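Product Review: Laryea All-Season Duvet
Illwood Household Review, 16 Apr 2023

The Laryea All-Season is sold as a single duvet for the whole year. The review panel purchased it at the ordinary retail price of $125 and used it on a guest bed from July until the close of winter. Trener, the maker of the cover supplied in the same box, was informed of the results before publication.

Warmth was the first matter considered. The filling is even from corner to corner, and the channels are stitched closely enough to keep it from gathering at the foot. In July the duvet proved too heavy for most sleepers, and a light bedspread was used alone on the warmest nights. By late fall it was comfortable without a second layer.
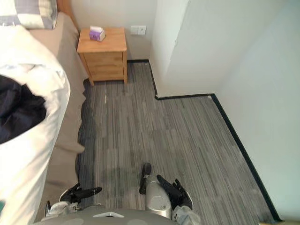 The white duvet folded back over a beige bedspread.

The cover is plain white cotton with a count of 100. It is crisp at first and softens with use. Creases are to be expected, and readers who prefer a pressed finish should plan to iron it. It will also show lint from dark clothing, a point raised by more than one member of the panel.
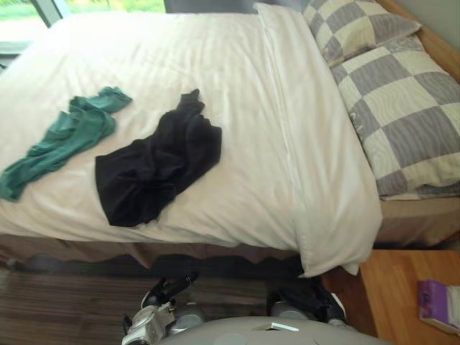

Washing and Care

The care label permits a warm wash. Our reviewer, Tymofii Yurchenko, followed the instructions exactly and found that the duvet required 2 full drying cycles — a considerable time for a household with a small machine. The seams held. One corner tie came loose and was sewn back by hand. 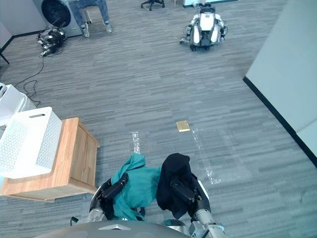
Colorfastness deserves a separate note. Trener also sells the cover in several dyed shades, and the panel tested the dark blue at its Plirnitz address. Some dye was released in the first wash. Owners should sort with care: a teal item and a black one, held side by side, are easily told apart, but navy and black are often confused under a weak lamp. The white cover may be washed with towels.

Rating and Price

The Laryea receives 4 out of 5 for warmth and 3 out of 5 for ease of care. The guarantee lasts 2 years and covers stitching only. Buyers in mild regions may wish to consider a lighter weight.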